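This site uses cookies to remember your login and reading preferences. OK / Manage settings

Painting floorboards vs. oiling them - talk me out of it (or into it)
Posted by Ekow Bonsu, 01/08/2020
4 min read

ekow_b
OK, I've pulled up the last of the carpet in the back room and I am SO excited. Pine boards the whole way across, warm and orangey, barely any damage apart from a strip by the radiator where somebody dripped gloss paint for what looks like decades. The room is 167 square feet, so not huge. My plan was to sand, two coats of Wallin hardwax oil, done. Now my sister has sent me pictures of white painted floors and I'm wobbling. Has anyone lived with both?

merle_c
Oil! Oil oil oil. I did my hallway in Wallin three winters ago and I still stop and look at it when the sun comes in. The best part is that you can fix one scuffed patch on its own, with a rag, while the kettle boils. With paint you're touching up and then you can see the touch-up, and then you end up doing the whole board, and then the one next to it.
- Merle Cartwright, Dumham

tallpaul39
Going to disagree with Merle here. I've had painted boards in two houses and they wear beautifully if you prep them. Most people skip the primer on the knots and then wonder why they get yellow rings coming through. Use a shellac primer on every knot, let it dry overnight, then floor paint. Mine were a soft gray and they made a dark room feel twice the size. Orange pine is a lot of orange, Ekow. You say warm now. Live with it until spring.

ekow_b
See, I LIKE the orange! I know it's out of fashion. I want to put something cool-colored against it and let them argue a bit. Sage green is the front runner, for a big table in the middle of the room, and I'd leave the walls alone.
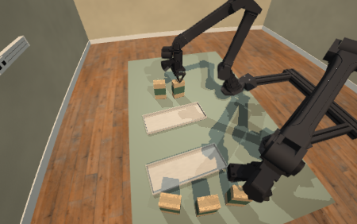 I've got most of a can of Munetti eggshell left over from the kitchen dresser and it's a lovely pale one, a bit dusty, very easy on the eye. My own table is an old Storo that I got from my uncle with one wobbly leg. So the floor stays wood and the paint goes on the furniture, and everybody's happy, my sister included.

merle_c
Yes!! Pale green on orange pine is gorgeous, they really bring each other out. Do a test board first though. Oil makes pine go darker and richer than you think, and you want to pick your green next to the oiled color and not the sanded one. I held my swatches up too early and ended up repainting a bookcase.

quietcorner
Is eggshell tough enough for a table top? I'd worry about mugs sticking to it.

tallpaul39
It isn't, not by itself. Two thin coats of a water-based varnish over it, matte so it doesn't look plastic. And give it a good couple of weeks before you put anything heavy down. I set a lamp on mine after four days and it's still got the ring.
Also still think you should paint that floor.

ekow_b
Noted on the lamp! And noted on the floor, Paul, you're very persistent.
Separate question, sander rental. The place in town wants 39 dollars a day for the drum sander, edger is extra. Or there's a secondhand one for 315 and I could do the upstairs later. Worth it?

merle_c
Rent. Drum sanders are enormous and you'll be tripping over it until next January. One day is plenty for a room that size if you've already punched the nails down. Please punch the nails down. I shredded three belts before lunch.

quietcorner
Buying makes sense if upstairs is really going to happen, you could sell it on after. Is upstairs really going to happen?

ekow_b
...I'll rent.
Nails are about half done. Sanding starts as soon as the radiator strip is scraped, and I've got offcuts from under the stairs for the test boards, so I'll do one with a single coat and one with two and hold the green up against both.

tallpaul39
Do a third one in gray. Just to look at.

Sign up for our weekly newsletter and get the best threads in your inbox.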